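How many times do you have to pick up a packet?

The sorting trial at Skarkgate has reached the stage where everybody involved would like to talk about the model and almost all of the work is somewhere else. The work is in the examples. A learning system of this sort starts out knowing nothing about bins, and the only way the team has of telling it is to have the arm do the job over and over while the cameras and the joint readings are saved. Each saved try is called an episode. The plan calls for 800 of them before the first training run that anyone is supposed to take seriously.

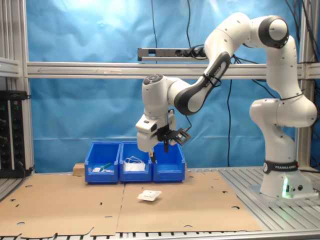

Issue 14, page 3

I went over on Tuesday with a fair amount of doubt and came home with most of it. The target number is my first problem. Heriberto Ticona, who runs the sessions, told me 800 came out of the original proposal, and the proposal got it from an earlier project at Podico that was stacking trays. Trays are stiff. They have corners and they stay the shape they were yesterday. I asked what a tray-stacking number has to do with small things going into blue bins, and he said, fairly enough, that you have to write something in the box.

As of my visit they had 378 episodes on disk. Then I asked how many of those were any good, and the talk slowed down. An episode can be spoiled in all sorts of ways. The operator hesitates, or the fingers close on air and he tries again, or the item gets nudged halfway across the table first. Some people in this field throw such episodes out. Others keep them, on the theory that a system ought to see a recovery now and then. Skarkgate does a bit of both, depending on who is tagging that afternoon, and that bothers me more than either policy would. If you want a machine to copy you, you should at least agree on what you meant to do.

The packets are where it gets hard. A plastic pouch has no particular shape. Close the fingers near one end and the other end folds over, and the lettering you hoped the camera might use goes off round the side.
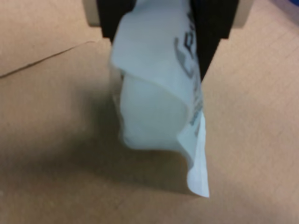 A pouch in the fingers over the work surface. The printing is there, but try reading it.

Orlando Villca does a good part of the driving and has strong opinions about this. He says he can feel himself getting better from one hour to the next, so the early episodes and the late ones might as well come from two different people. Ticona's view is that variety helps. Maybe so, but variety you planned is one thing and a man learning the controls is another, and I didn't see a column in the log for which is which. Valderrama, the partner paying for the storage, has asked for one. I hope they get it.
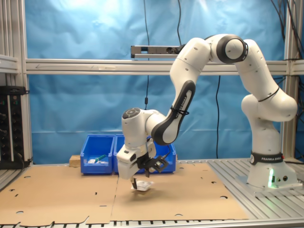

Variation in the setup is my other complaint. The protocol sheet says the start position should be "varied naturally," and that is all it says. Left to themselves, people put things down where their hands like to put them, and a system trained on that will be very good at the spot you like. I would also want a good share of episodes with different surroundings. Take the blue cloth behind the arm, which sits very close in color to the bins standing in front of it. Would the same training hold up against a gray wall, or on a bare bench with no cardboard over it? Skadton, where the trial is meant to go next, has brown walls and windows on two sides.

The stated test is 100 fresh tries with nobody at the controls, on items the system has seen. I asked about items it hasn't seen and was told that would be phase two – a place where a lot of good questions live.

Ticona expects to pass 640 by the end of August and has promised to let me look at the rejected episodes as well as the kept ones. I'll be going back for those.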